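Bruswood Water Cooperative
Minutes of the regular meeting, December 21, 2023

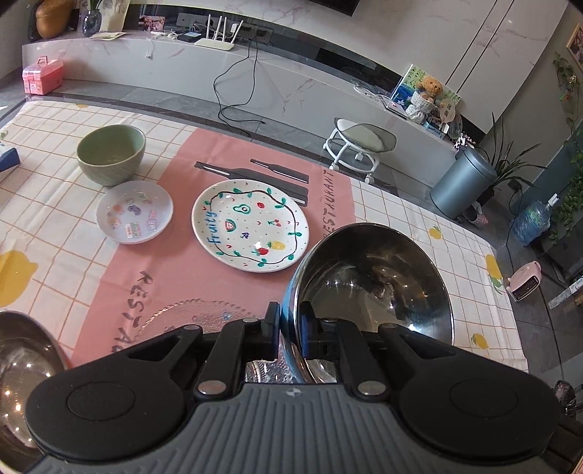

The meeting was called to order with a quorum present. The minutes of the previous meeting were approved with one correction: the valve replaced on the Idlow branch was a gate valve, recorded in error as a check valve.

1. Source and storage

The operator reported on the two wells. Well 1 is running normally. Well 2 shows a longer recovery period than in July, and the drawdown log was passed around. The pump contractor, Albers, recommends pulling the pump for inspection before the irrigation season. The board asked for a written quote covering the pull, inspection and reset, with any replacement parts priced separately.

The upper tank was inspected from the hatch. Sediment on the floor is light. The overflow screen is torn on one side and will be replaced from stock.

2. Distribution

One leak was repaired on the Dasport road main, at the coupling east of the culvert. The pipe at that point is older than the drawings show. The drawings will be marked up and the change entered in the asset list.

Members discussed whether to replace the full section between the culvert and the hydrant, a length of 1,876 feet. The engineer's note favors replacement in two stages — culvert to the pressure reducing valve first, then the remainder. No decision was made. The item is carried over until the Albers quote has been received, as both would draw on the same reserve.

3. Meters

Reading of the Idlow meters is complete. 40 meters are still of the old dial type. Replacement registers are on order and will be fitted in route order, starting at the north end. Members whose meter pits are blocked will receive a letter and will have 60 days to clear access.

4. Rates

The base charge is unchanged. A motion to raise the reconnection deposit was made, seconded and withdrawn after discussion of how it would apply to seasonal accounts. Revised wording will be brought to the next meeting.

A transfer of $2,000 from operating funds to the repair reserve was moved, seconded and carried, with one abstention.

5. Other business

The spare key to the chlorine shed is missing from the key box. The lock will be changed.

The meeting was adjourned.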